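Subject: Re: Ristell Pier arcade - ticket counter prices this season
Date: 30/01/2019

On the list, someone wrote:

> Has anyone been to the arcade at Ristell since they reopened?
> We're taking two kids in the spring and I'd like to know if the
> redemption counter is still worth saving up for. We have 1652
> tickets left on a paper voucher from the old system. Do they
> still take those?

We went twice in January. They do take the paper vouchers, but you have to go to the desk by the change machines and have the total moved to a card. The redemption counter itself won't touch paper any more. Bring the whole voucher, including the stub - the clerk checked ours against it.

The prices at the counter have gone up. The small candy bin used to start at 25 tickets and now nothing is under 40. The mid-size plush is 2000, so you're a little short, but the kids would make up the difference on the coin pushers in one evening. The big plush on the top row has no ticket price on it at all. We asked, and those only come out of the crane machines.

As for the cranes, the two Pemuvex ones near the door are set looser than the rest. My son got a penguin on his third try. The ones along the back wall took everything we fed them and gave nothing back.

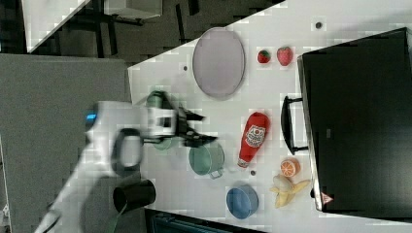 The skee-ball lanes are the best value if your kids can aim. Five lanes were working on our second visit and the payout is the same as before. I'd skip the basketball hoops, which run a shorter clock now.

Parking is free in the lot behind Hrytsenko until the end of March, then it goes back to the meter. The mini golf next door is closed for the winter and the sign doesn't give a date.

If you have a day to spare, the arcade at Prirnach is smaller but the tickets go further. Their cards don't work at Ristell and the other way around, so spend what you have before you leave.

Does anyone know if Ristell is doing the half-price token nights again? The desk couldn't tell me.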